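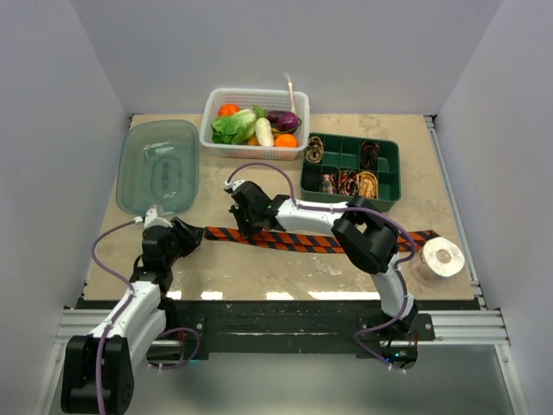
Home Browse Ask Tags Log in

Teleop demos on cloth, second fold always messy
Posted in August by Indira Pinto

Two arms, leader handles, folding a tie. First fold fine. Second one the left hand lags and I end up dragging the whole thing sideways. Done 40 demos, maybe half I'd keep. Do I throw the bad ones or train on the lot? Policy copies my hesitating too, just hovers. Using the Plimico handles if that matters.

rununberg_tom
Bin the ones where you dragged it. Keep ones where you slipped and then fixed it, the robot needs to see recovery. And practise 20 goes without recording, seriously, your hands get better fast. Hovering is nearly always you stopping to think. Plan the grip first, then press record.

Pinch with one gripper, keep the other still till the fabric is up. Moving both at once is wher it goes wrong.
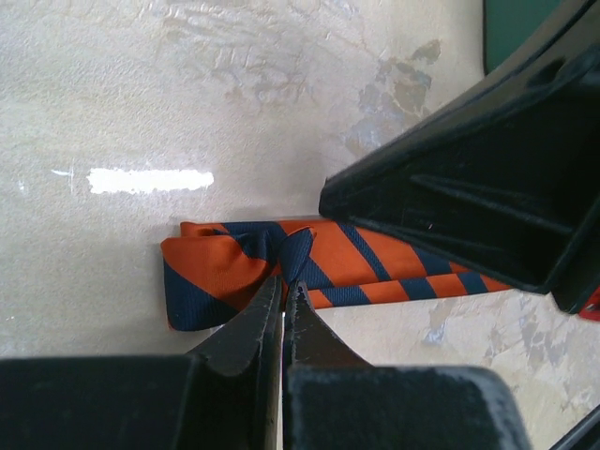 Should I slow down for the fiddly bit or keep one speed all through?
Slow down a little but dont stop. Trim any pause over 2 seconds before training.

Muvik
get better handles

akbari_k
Agree with the first one. Also vary the start position, I did 30 all from teh same spot and it failed if the tie was moved at all.

Contact us | Copyright | Back to top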